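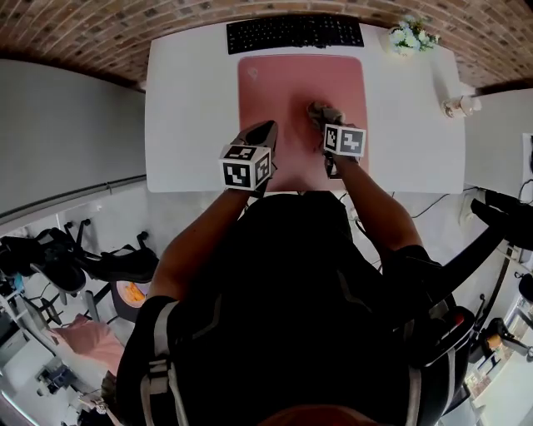 Unit 4: Setting up a seated workstation

Desk height is set from the elbow. Sit well back with both feet flat, let the upper arms hang, and bring the desk surface to just under the elbow. Work done with the hands should then fall within forearm reach, as it does for the person at the white desk, whose forearms extend forward from the shoulders. Anything that needs a straight arm belongs in the outer zone and should be used only now and then.

Reach zones
Inner zone: hands reach it with the elbows by the sides. Measure to 400 mm from the front edge.
Outer zone: everything past that, up to full arm's length.

Change of posture
Stand or walk a little at least once an hour. A good chair does not replace this.

Lighting
Place the lamp on the side opposite the writing hand. Check for glare on pale desk tops.

Coursework
Measure one desk you use every week and draw it to scale from above, with both zones marked. Write up to 2,000 words on what you would change. Hand in to Mawuli Sarpong by the end of July.

Reading for next time: chapter on seating, from page 87.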